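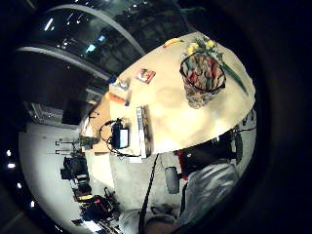 Yellow flowers in the glass vase on the cream table.

To: Potow Bus Users list
Date: 29th October
Subject: Re: 119 and the Skisico stop

On the timetable question:

> Does anyone know if the 119 is still going round by Skisico
> in the evenings? The printed timetable at McPhee Road says it
> does but I waited there last week and ended up walking home
> with the shopping. Also, is the 105 any use instead, or does
> it still miss out the health centre?

The printed one is out of date. Nillix changed the 119 in July and the sheet at McPhee Road was never replaced. After 7 pm it now stays on the main road and the nearest stop to Skisico is the one by the garage. I have reported the sheet twice through their website and had an automatic reply both times. If a few more of us do the same, quote stop number 585 so it goes to the right depot.

The 105 does serve the health centre again, but only on the way out. Coming back you need to cross over and get the 19, and the wait can be long if the first one is late.
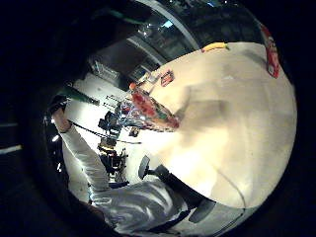

Photo: Potow Bus Users

Day tickets are still good on all three routes. The driver may ask to see it again when you change, so keep it handy. Returns are no longer sold on the bus, only on the app or at the Skisico till.

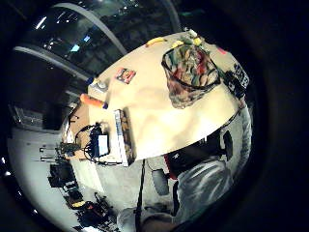
The other thing people have asked about is luggage space on the new single-deckers. The rack behind the driver has gone and there is one low shelf by the wheelchair bay, with no lip on it. Zipped bags are fine there. Something open at the top, such as the leaf-patterned one on the table, is better kept on your lap, as the shelf slopes towards the door and the turn into McPhee Road is sharp. Trolleys have to be folded when the bay is in use.

I would like to send Nillix one letter covering the stop sheet, the return tickets and the shelf. Send me times and route numbers for any missed buses, off list please, and I will put them in.

Potow Bus Users, list secretary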